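Painted cubbies sticking to everything: waterborne enamel cure time
Print this thread | E-mail this thread

tackfree_mn
Posted 3 January 2026

I build small open-front units for classrooms and craft rooms. Last job was a run of two-bay units in MDF, sprayed with Corell waterborne enamel in a light blue. Two coats of primer, two of color, sanded at 320 between coats. Dry to the touch in an hour, recoat at four, all by the can.

Delivered on day six. The customer put books in them the same evening, and by the end of the week the books had to be peeled off the bottom panel. There are faint marks where the covers sat. Shop was at 62 degrees for most of December. Is this under-cure, or is the product just soft?

edgeband_ollie
Under-cure. Dry to the touch only means the water has left the surface. The resin particles still have to fuse and, if it's a crosslinking product, react. At 62 degrees I would not load a horizontal surface before three weeks.

grit320
Disagree, at least in part. What you describe is blocking, and some enamels block forever. I had a shelf painted with a wall-grade acrylic that still grabbed book covers after 2 years. Time doesn't fix a resin that stays soft. Look at the data sheet for a block resistance figure. If there isn't one, assume it's poor.

tackfree_mn
The sheet lists block resistance as "good" and full cure as 30 days at 77 degrees. No number. Film build was on the heavy side. I measured a scrap at 207 microns total, primer included.

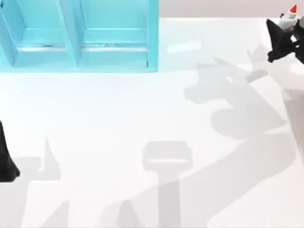

Light blue, two compartments side by side. Render.

The books sat on the low ledge, so that is the only surface with marks. Uprights are clean.

edgeband_ollie
207 is too thick for that schedule. Water and coalescing solvent have to get out through the top coat, and you closed the top before the lower coats were done. Thinner coats, overnight between them.

Nostamham_finishing
We spray the same type of enamel in a production shop. Two things changed our results. We moved the drying room to 75 degrees with a fan running across the racks, and we put a clear waterborne poly on horizontal surfaces only. The poly is harder and doesn't block. Blue shifts very slightly under it. On white you would notice yellowing from some brands, so test first.

grit320
Clear over a soft base is a patch. The base will still dent under load. I'd change the product. Callel makes a two-part waterborne with a separate hardener, and I have not had a single complaint with it on shelves. Pot life is short and the gun has to be cleaned right away.

Nostamham_finishing
Two-part is overkill for a classroom unit. It also needs better respiratory protection than most one-man shops have. We have shipped over 1,000 pieces with the clear on horizontals and the returns were for shipping damage.

edgeband_ollie
Agree on the respirator. Isocyanate hardeners are not something to try on a weekend.

planer_snipe
Durán sells a one-part urethane-modified acrylic that sits between the two. Slower to dry, harder when cured. I use it on drawer boxes. It does sag on verticals if you spray it like the ordinary stuff.

For the units already out: empty them, wipe with a damp cloth, leave them in a warm room for two weeks. Then press a thumb into a hidden spot for ten seconds. If it leaves a print, strip or overcoat.

tackfree_mn
I called the customer and the books are out. I'll do the thumb test in two weeks. The next batch gets thin coats and a night between them, with a clear panel and a bare panel side by side so I can compare under a stack of books.

grit320
Put a plain enamel panel in the warm room for 30 days as well. Otherwise you won't know if it was the temperature or the thickness.

tackfree_mn
Will do. Three panels then.

Print this thread | E-mail this thread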